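Notes from the student support meeting, typed up by me, Nuria

Evening all. Harvey was meant to take these but his laptop gave up just before we started, so you've got me again. Shout if I've got you down as saying something daft.

Present: Fatima Akinola (chair), Olumide Ibrahim, Harvey Sandhu, me. Apologies from Oluwaseun Fashola, who was on the late ferry.

Last minutes: agreed, once we'd fixed the spelling of Chukwu Hall, which I get wrong every single time.

Hall places: Olumide went through the list from the housing office. We've got 189 students asking for a room over the winter break and 54 of them still haven't heard back. Fatima wasn't happy (nor was I!) and wants every one of them to get an answer, even if it's only "we're working on it". Olumide will write to them and copy me in. Harvey asked if Chukwu Hall could keep its kitchen open over the break. I said I'd ask, and I will.
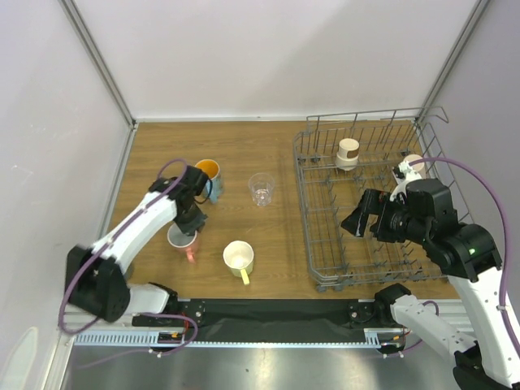

Skotholm, December

Travel grants: this one took ages. The council has put up 2,000 for students going home to Grarkasau, and we talked for a good half hour over how to share it out. Harvey liked a flat 200 each, first come first served. I thought that was hard on anyone sitting exams in the last week, and Olumide agreed with me. We've settled on 200 each but holding half the pot back until exams finish. Fatima to tell the council, Harvey to redo the form (please make it shorter, Harvey, the old one was dreadful).

Nulelport bus: the early one is still not turning up when it says it will. Oluwaseun sent a note saying the bus company has promised a new timetable, but he hasn't seen it yet. Carried over to next time.

Any other business: Fatima would like somebody else to book the room. I kept my head down and Olumide got the job. Thanks, Olumide!

We packed up at 8.40pm. Same room next time, and I'll bring the biscuits.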